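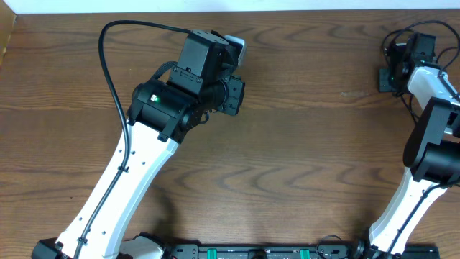 22/10/2019

Measured the table again before doing anything else. Height 715 mm at the left front corner, 715 at the right front, 714-and-a-bit at the back right, where the foot pad has compressed. The Thibodeaux sheet gives 715 for all four, so one new felt pad should put it right. Depth 800 mm, as ordered. I had written 780 in the old notebook and can't find how I got it. Possibly measured to the start of the rounded edge.

The grain runs mostly side to side, in waves, with the dark lines standing out well against the brown. It makes a poor reference for lining anything up. Twice this month I set a steel rule along one of the darker lines and got an angle, and the fault was mine both times. From now on I take everything off the front edge with the square and ignore the figure in the wood.

Checked flatness with the long straightedge after breakfast. Across the grain there is a slight hollow towards the middle of the left half. A 0.3 mm feeler goes under and a 0.4 does not. Along the grain I could get nothing under it except at the extreme right end. Compared with the September readings the hollow is unchanged, so the heating coming on last week has made no difference yet. Room humidity was 40 per cent on the dial hygrometer at nine and the same at noon. I don't fully trust the dial. The needle sticks and has to be tapped.

Finish next. The Akoreck oil has held up better than the wax did, but the surface drags under a dry cloth near the front, where forearms rest. Wiped that strip with a damp cloth and one drop of washing-up liquid, then clean water, then dry. The cloth came up grey. Left it an hour and wiped again with white spirit on a small area low on the front edge to see whether the oil would lift. It didn't, so it has cured and can take another coat without stripping.

Have not put the coat on. The tin says 24 hours before use and I want the surface tomorrow. It also says to work along the grain, and I'd like to do the whole top in one go so as not to leave a lap mark. Pencilled in for the first weekend of November, windows open, with one thin coat, ten minutes to soak, and then the excess off with lint-free rag. Rags to be laid out flat outside afterwards and not put in the bin wet.

The wall behind the table needs attention too. It is a pale white from the Mivia range, tin number 214, and I have a third of a tin left under a skin. Strained a cupful through old tights and it seems usable. Touched in one scuff low down as a test. Will judge it in daylight, when the sheen shows more than the colour does. If the patch flashes I'll have to do the wall corner to corner, which means drawing the table forward, and I would want to do that on the same weekend as the oiling or put both off.

The table fixings were the last job. Went round the underside with the 5 mm key. The slotted holes that let the top move are clear on the back rail. On the front rail one bolt had been done up hard against the end of its slot, probably by me at assembly. Backed it off, centred it, nipped it up again a quarter turn past finger tight. Rechecked the hollow in case that had been the cause. Still 0.3.

To buy when next in Helell: felt pads, 3 mm, self-adhesive; a packet of lint-free rags; 240 grit paper, two sheets; a proper hygrometer if there's one that isn't a dial.

Stopped at half past five. Wiped the rules down with oil and put them back in the drawer with the feeler gauges. Left knee stiff from being under the table.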